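Kulgate is a hotel and serviced-flat operator that uses humanoid robots for part of its bathroom cleaning. Housekeepers at its Zakton site work alongside 2 of the machines.
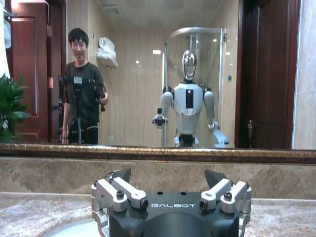

Staff kept their hours under the agreement, but the job changed. Each attendant took 7 hours of training, and room checks and guest requests now fill more of the shift. Some found the work lighter on the back; others disliked the slower pace. By April the site had logged more than 500 robot-assisted cleans. 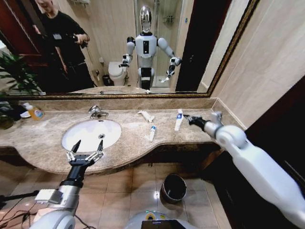 Robot arms over a bathroom sink and marble counter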